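Progress report on the Wikcombe handling cell: equipment planning and purchasing
Submitted September 14, 2025
Prepared by Canan Yurt

Status

The planning phase is on schedule except for the gripper order, which is covered below. No capital money has been spent since the last report. All work in August was done in simulation, as agreed when the grant was split into a planning stage and a purchase stage.

Arm

We compared two arms on paper and in the simulator, the Jirkitz and the Leitão. Both reach every position we need on the table. The Leitão has the better wrist range and costs more to service. The Jirkitz controller fits the cabinet we already have, so choosing it would remove the cabinet line from the budget. Our recommendation is the Jirkitz. The quote is good for 12 weeks and we would like to place the order before it lapses.

Gripper

Biroder has moved its delivery date back by 4 weeks. We asked whether the fingertips could ship ahead of the body and were told no. The model of the gripper in our simulator was built from the supplier's drawings, and the fingertip shape will need to be checked against the real part when it comes in. If the tips are wider than drawn, some of the approach paths will have to be redone. I have left time for this in the plan but no extra money.

Simulation work

The current task set uses a turquoise box-type unit with an upright side panel, a shelf and a plain lower front panel, placed on a white table. Most of the effort is going into approaches from the side, where the upright limits how the gripper can come in. We ran 300 trials per approach in August. The results are good enough to fix the table size and the arm mounting height, and those were the last two numbers the fabricator was waiting for.

Lighting in the simulator is still much brighter than the room will be. We will correct that before anyone draws conclusions about cameras, and the camera line in the budget should be read as a placeholder until then.

Budget changes requested

Move the cabinet money to spare fingertips and cabling.
Hold the camera line unspent until the next report.
Keep the service contract at one year, with the option to renew.

The total does not change.

Next steps

Order the arm once approval is received. Release the table drawing to the fabricator. Repeat the side approaches with the corrected lighting and send the results with the next report.
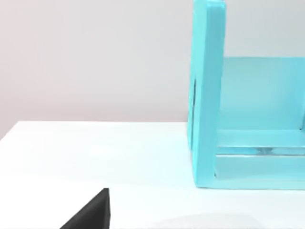 Nazmiye Keskin replied that the arm order could go ahead and the cabinet money could be moved as requested, but that she wanted a written price for the spare fingertips from Biroder before any of it was spent. She also asked for the second year of the service contract to be quoted now, so that the renewal would not come as a surprise in the next budget round.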